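Trenedero Adds Pale Satin Table Finish and Striped Placemats to Its Dining Range

For trade and consumer press

Trenedero has extended its Pindale dining range with a light satin table finish and a coordinated striped placemat. Both items are available to order through the company's 28 dealers and from its own showroom.

The Pindale finish is a clear, low-build coating intended for light-colored wood surfaces. It adds no pigment. Grain figure, including the nested arches known in the trade as cathedral grain, remains legible through the coating, and the sheen level is set between matte and semi-gloss. The finish is applied in three passes with a light sanding after the first and second.

"Customers asked us for a pale table that still looks like wood," said Ewurabena Gyamfi, head of product at Trenedero. "A heavier coat would have been easier to apply evenly. It also flattened the grain, and we dropped it early." 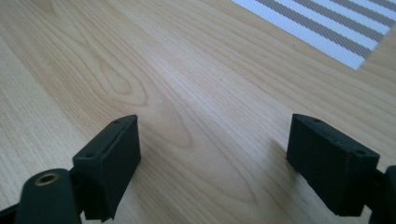
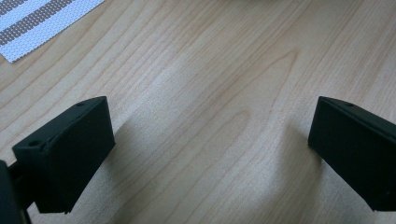

Pale tabletop with cathedral grain and a striped placemat, partly in view in both photographs.

PINDALE, 24 October 2024 – Orders for the new finish and the placemat opened this morning. Tables ordered in October will be scheduled in the sequence received, with a standard lead time of 18 working days from confirmation. Placemats ship separately from stock.

The finish was tested on 296 sample panels before release. Panels were exposed to water, coffee, cooking oil and a mild dish soap solution, then wiped and inspected after one hour and again the next day. Panels that showed a ring or a change in sheen were recorded by batch, and the drying interval between coats was lengthened as a result. The final schedule calls for an overnight rest before the third pass.

Domnica Toma, who manages the finishing shop, said the longer interval has been adopted for replacement leaves as well. Owners ordering a leaf for an existing table should supply the order number, as older Pindale tables carry a different coating and the two will not match under side light.

The placemat is woven in alternating light and dark bands. It is designed to lie flat without a backing and can be hand washed in cool water. Trenedero advises against machine drying. Mats should be lifted, not dragged, when the table is being cleared – grit caught in the weave can mark any satin surface over time.

For routine care of the table, the company recommends a soft damp cloth followed by a dry one, both worked along the grain. Wax and silicone polishes should not be used. Small scratches can be treated with the repair kit, item 3055, sold through dealers.

Existing finishes in the range remain available. Pricing for the new finish is the same as for the current clear coat.

Sample panels can be requested by dealers, designers and members of the press.

Press contact: Ho-yin Kwan, Trenedero
Dealer and sample requests: Albertina Esteves, Trenedero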